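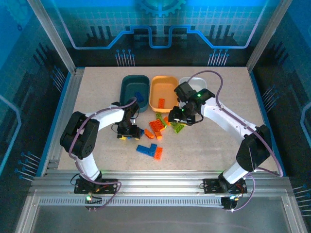 # Sorting by Colour Deserves a Second Look

Every institution that lends, stores or supervises the use of interlocking bricks must decide at some point how the bricks are to be put away. Most adopt colour as the organizing principle without debate. It is the view of this essay that colour sorting remains the proper default for shared collections, and that the objections raised against it, though sincere, rest on the habits of the private builder.

Those objections are well known. Experienced builders hold that a brick should be stored by shape. A person looking for a small plate in a tub of red pieces faces a long search, whereas a person looking for a red piece in a tub of small plates will find it at a glance. The argument is sound for a hobbyist with a basement, a wall of drawers and one pair of hands at work. It is less persuasive in a library program room, where the same collection passes through a great many hands in a month and the last quarter hour of every session belongs to the cleanup.

The Clurutetti lending collection offers a useful case. When its catalogue was reorganized in February, the collection comprised 303 sets, of which 173 had been returned at least once with pieces belonging to another set. The previous arrangement had asked borrowers to return bricks by shape, in divided trays with a printed key. The key was accurate and handsomely produced. It was also seldom consulted, and the trays came back with their compartments mixed. The replacement was modest: open bins, one for each colour family, and no key at all.

A colour bin explains itself. A child of six can use it, as can a grandparent, a newcomer who does not yet read English, or a tired parent with a coat already on. The rule is learned by looking at what is already in the bin. Shape sorting requires a vocabulary, and a vocabulary must be taught again at every session.

The bins themselves merit more attention than they usually receive. They should be shallow, so that the contents can be seen without digging, and they should stand in one row at the back of the table, leaving the front clear for the pile. Deep tubs with lids, such as the Kalisico pattern still found in many community centres, are excellent for transport and poor for sorting. The better practice is to sort into open bins and decant into the tubs afterwards.
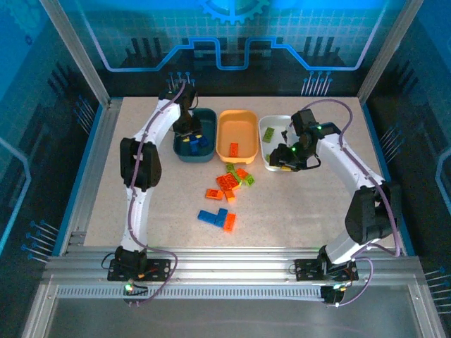

*A sort under way, with blue gathered in the teal bin and orange and green still on the table.*

A fair critic will observe that stray pieces find their way into any bin, and a yellow brick among the blues is a familiar sight. This is a real cost, but a small one. A misplaced colour declares itself to the next person who passes the table, and correcting it takes a moment. A misplaced shape lies quietly among its near relations until somebody's model comes up short.

There is a further difficulty that advocates of colour sorting have been slow to acknowledge. Bins are often coloured themselves, and their colours do not always agree with those of the bricks. A teal bin might reasonably receive blue or green. A white bin gives no guidance whatever. Where new bins are to be purchased, neutral ones with a single sample brick fixed to the rim would be preferable. The Mercado toy library has followed this practice for six years, and its labels have never needed translation. Where existing bins must serve, the assignment should be settled once and kept.

Assembled pieces present the remaining question. Two or three bricks left joined together, particularly in different colours, belong in no bin at all. Some programs permit them to go in whole, in the bin of the larger colour. The Prerko guidelines ask that every assembly be taken apart before sorting begins, and on this point they are right – a joined pair is a decision deferred to someone else.

None of this prevents a serious builder from sorting by shape at home. Shared collections have a different duty. They must be put in order by whoever happens to be in the room, and their storage should be planned accordingly. Programs preparing their next equipment orders would do well to begin with the bins.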